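Push button

A push button is a small control that a person presses with a finger to start, stop or change something in a device. Push buttons are found on doorbells, elevators, kitchen machines, toys, radios and many other things of daily life. 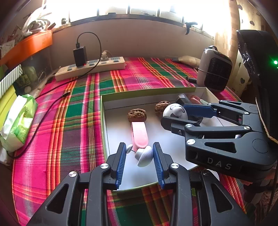 Parts

The part which the finger touches is called the cap. Under the cap there is usually a stem, a spring and a pair of metal contacts. When the cap is pressed, the stem goes down and the contacts meet, so the current can pass. When the finger is removed, the spring pushes the cap back to its first position.

In cheaper products the spring and the contacts are often replaced by a rubber dome with a piece of carbon inside. This type is quiet and keeps out dust quite well, but the feeling under the finger is softer.

Types

Push buttons are commonly divided into 2 groups. A momentary button works only as long as it is held, like the button of a doorbell. A latching button stays down after the first press and comes up again after the second one - many desk lamps have this kind.

A button can also be normally open or normally closed. The normally closed type breaks the circuit when it is pressed, and it is often used for stopping a machine.

Shape and color

Caps may be flat, hollow or domed. A hollow cap guides the finger to the center, while a domed cap is easier to find without looking. Red is widely used for stop buttons. For other functions the colors are different from one maker to another.

The town of Plestcombe

In Plestcombe, the making of door buttons was for a long time a local trade. The largest workshop, Jasley, sold its bell buttons in boxes of five, with the screws wrapped in paper. Its last printed catalog has 2,713 entries, including spare caps and springs. The smaller firm Pondent made mostly brass plates and bought the caps from Jasley.

The catalog was studied by Razia Lodhi, who arranged the entries by the method of fixing. Alfredo Dimaculangan later added a list of the caps with a screw thread - these are hard to replace today, as the thread does not fit modern stems.

Care

Most faults come from dirt between the cap and its ring. A dry soft brush is usually enough for cleaning. Before a wired button is opened, the power must be turned off.

See also

Doorbell
Rocker switch
Toggle switch
Keypad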